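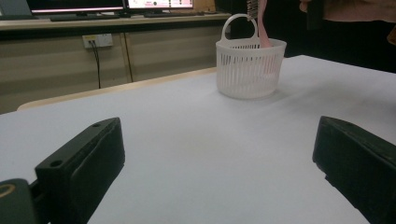 Notebook, bench table, June. Small items into small basket

Start 9:20. Table wiped down. Nothing on the agenda except the basket and the hairbrush, which is a sentence I did not expect to write when I took up this line of work.

Background for anyone picking this up later: Ulla Hägglund wants the Hisside list finished before we move on to drawers. The Hisside list is everyday objects and the containers people keep them in. We have done pens and mugs, keys and bowls, and the sponge, about which the less said the better (see June, first page, coffee stain). The hairbrush comes next because it is next on the list. Ulla does not skip.

Basket: white plastic, slotted wall, one arched handle over the top. Narrower at the bottom than at the rim. Weighs next to nothing, so it walks if you bump it. I asked whether we could stick it down and was told that people don't stick theirs down at home. Fair. I have since looked at the basket in my own bathroom and it is in fact stuck down, by hairspray, but I have kept that out of the report.

Brush: pink, with a vented head made of nested rings. Head wide, handle narrow. This is the whole problem in one line.

Handle first. Standing upright in the basket with the head up in the air, the way you'd keep it on a shelf. Looks right, and is easy to grab again. The trouble is that all the weight is up top, and the basket has opinions about weight. If the brush leans toward the arch it rests there and everybody is happy. If it leans the other way, the basket thinks about it for a second and then goes over.

Head first. More stable. Also ugly, and the bristles end up against the slots, where they catch on the way out and bring the basket along. Cheng calls this "getting two for one." Struck from the list of approved methods at 10:05.

Flat across the rim. Tried once, by me, while Ulla was getting coffee. Does not count as "in." Apparently this is obvious.

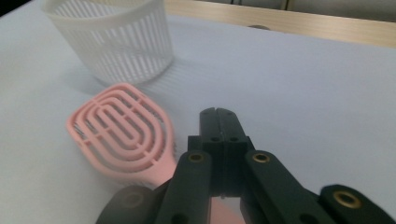 Picking the brush up off the table is the part I had expected to be dull. Lying flat, it gives you the handle, and you'd think the handle was the answer. Take it too far down and the head swings and the whole thing hangs like a dead fish. Take it up by the neck and it stays level, but then there isn't much room left when you try to get it past the basket handle. Best place so far is a bit below the neck. I put a pencil mark on the spot. The pencil mark does not show on pink plastic. I put a second one on, out of spite.

Count for the morning: 29 tries, of which 20 ended with the brush in the basket and the basket on its feet. 7 tipped. The other two I am calling "weather."

Turning the arch so it runs front to back helped more than anything else we did. Should have been the first thing. It was the last thing, at 11:40, when Ulla turned the basket to look at a scratch and left it that way. The three tries after that all went in. Credit where due, though she has asked me to write that it was deliberate.

Shadows: the slots throw stripes on the tabletop, and when I get tired I aim at the stripes. Note to self, the basket is the solid one.

For next time
Same brush, same basket, arch front to back from the start.
Try the taller basket from the Zevport box, if the box turns up. Cheng says it is under the Pleketby box. The Pleketby box is also missing.
Ulla wants 79 good ones before we call this item closed. I asked why 79. She said it was on the sheet. I looked at the sheet and it is her handwriting.
Comb after that. The comb fits through the slots. I can already feel it.

Stopped 12:15, lunch.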